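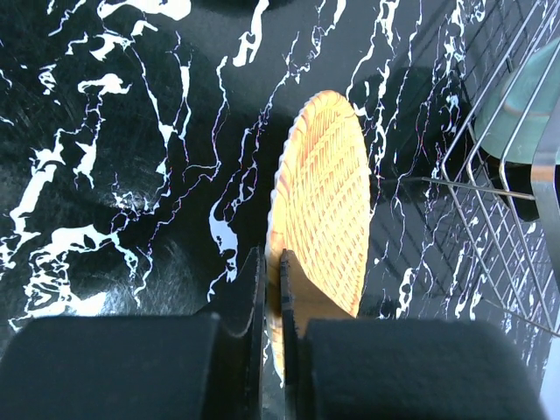 Assiette ronde en bambou tressé sur plateau noir effet marbre.

Farnix — « Altov », vinyle 33 tours, édition de la tournée

Bon, je l'ai enfin en stock ! Ça fait depuis avril que vous m'écrivez pour savoir quand Altov sortirait en vinyle, et les cartons sont arrivés à la boutique ce matin. Je les ai ouverts avant même d'enlever mon manteau.

Pour ceux qui ne connaissent pas Farnix : c'est un duo, Joon-young Noh à la guitare et au banjo, Unnur Bjarnason au chant et au violon. Je les ai vus une première fois au Bruron, un soir de semaine, dans une salle à moitié pleine, et j'ai acheté leur CD à la sortie (je l'ai usé dans la voiture, ma fille n'en peut plus). Altov est leur deuxième album et je le trouve bien meilleur que le premier, plus lent, avec des chansons qui prennent leur temps. La face B surtout. « Xia », qui ouvre cette face, dure presque sept minutes et je ne touche jamais au bras avant la fin.

Le tirage est de 2000 exemplaires, numérotés à la main au dos. J'en ai reçu très peu. Le mien porte le numéro 271 et il n'est pas à vendre, inutile de demander — on a déjà essayé.

Ce que vous recevez :
Vinyle noir 180 grammes, pochette ouvrante
Livret avec les paroles (islandais et anglais)
Coupon de téléchargement, avec deux titres enregistrés en concert
Référence boutique : 2167

Côté son, c'est un pressage calme, très peu de bruit de surface sur ma platine. Le violon est un peu en avant sur le premier morceau, j'ai d'abord cru à un mauvais réglage de ma cellule, mais le CD est pareil. Si vous aimez les graves bien ronds, montez un peu le volume, ça s'ouvre.

Limité à 2 exemplaires par personne. J'expédie le mardi et le vendredi, dans un vrai carton à disques avec le vinyle sorti de sa pochette pour éviter les tranches fendues. Si vous préférez qu'il reste scellé, dites-le-moi dans le champ « remarques » au moment de la commande, je ne peux pas deviner !

Le retrait en boutique est gratuit. Il reste aussi quelques CD du premier album, et le t-shirt gris de la tournée en S et en XL seulement.

Fiche mise à jour le 17 octobre 2019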